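Last revised April 28, 2018. Questions about this file go to Sihan Dai.

# Jornberg jewellery sorting set

Notes and records from sorting a household's worth of costume jewellery before a house move. The set covers bangles, bead strings, cords, earrings and loose findings. None of it is valuable. It was kept in tins, drawers and coat pockets over many years and most of it had never been listed anywhere.

The records are published so that other people with the same job can reuse the headings, and so that the Flavasmont group, who list small personal belongings from several homes, can merge them with their own.

## What is in the folder

- `items.csv`: one row per piece, 518 rows
- `containers.csv`: the tins, boxes and bags the pieces came out of
- `repairs.csv`: pieces set aside for mending, with the work needed
- `notes/`: plain text notes made at the time, lightly tidied
- `words.md`: the list of terms used for materials and fastenings

The CSV files are saved as UTF-8 with commas. Dates inside them are year and month only.

## Fields in items.csv

| Field | Meaning | Can be blank |
|---|---|---|
| `item_id` | Running number, never reused | no |
| `container_id` | Where the piece was found | no |
| `type` | bangle, string, cord, earring, pendant, finding, other | no |
| `colour_main` | Main colour, from `words.md` | no |
| `colour_other` | Any second colour | yes |
| `material` | Only filled in when known | yes |
| `fastening` | Hook, knot, screw, none | yes |
| `pair_id` | Links two earrings or matching bangles | yes |
| `state` | sound, worn, broken, tangled | no |
| `remark` | Free text | yes |

`material` is blank for most rows. A silver-coloured bangle is entered as `silver` under `colour_main` and nothing goes under `material` unless there was a hallmark or the owner knew. Please don't fill these in from looks alone. Keisha Mahmoud went back through an early version and took out 42 guesses.

## How the sorting was done

1. Spread a plastic sheet over a bed or table. A checked one is fine, though small clear beads are easier to find on plain cloth. Tuck the edges under at the sides so that anything dropped stays on the sheet.
2. Give the container a number and write it in `containers.csv` before anything is taken out.
3. Take out the stiff pieces first: bangles, rings, brooches. They come away without pulling much. Lift a bangle slowly and look for cord or thread caught round it.

 Open round tins were the easiest containers to work from. One held red braided cord and a string of pale pink beads in a tangle, and the bangle with the engraved band is listed with it. Bangles like this one get `engraved` in the remark, plus a word on the thinner part if it differs, such as `plain, with small collars`.
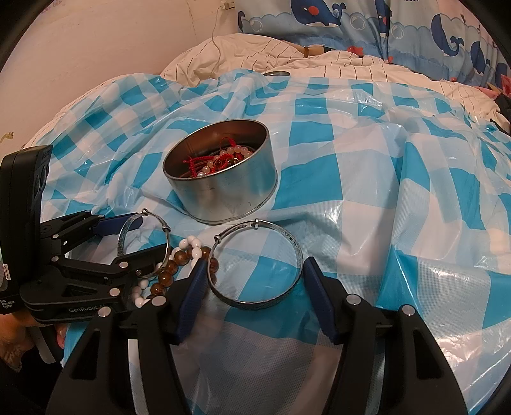 4. Lift out the cords and strings as one bundle. Lay the bundle flat and work from the loose ends inwards. Knots that belong to the piece are left alone. If you can't tell, leave it and enter `tangled`.
5. Tip what is left into a shallow dish. This is where the odd beads, hooks and jump rings turn up.
6. Enter each piece, then put it in a paper envelope with its number on the front in pencil.
7. Check the folds of the sheet before moving on to the next container.

Cracked beads and snapped cords go in `repairs.csv` as well as `items.csv`, with the same `item_id`.

## Loose beads

Loose beads are not entered one by one. They go into a bag by colour and each bag has a single row, with `type` set to `finding`. The first bag was bought as a pack of 500 small envelopes' worth of storage and is far too big, so ignore the size given for it in `containers.csv`.

## Known problems

- Green and turquoise were mixed up in the earlier rows. Špela Papadopoulos has corrected the beads but not the earrings.
- `tangled` was used at first for anything knotted, including cords that are meant to have knots.
- 2 containers share a label in the handwritten notes. They are separate in the CSV.
- The drawer marked Correa was sorted in December by Mounir Tawfik, who used his own colour names. These have been matched to `words.md` as closely as possible and the originals kept under `remark`.
- Some pairs may still be listed as singles.

## Using the records

You may copy, change and share the files. Please keep `item_id` as it is so that corrections can be matched up. If you add rows of your own, start them with a letter.

Demetrius Rosenthal has a version of the table set up for Wusix, with the colour list as a drop-down. It has the same fields in a different order. Ask him for it directly, as it isn't kept in this folder.

## Still to do

- Finish the green and turquoise check on earrings
- Add lengths for bead strings and cords
- Add inside widths for bangles, in millimetres
- Decide whether watch straps belong in the set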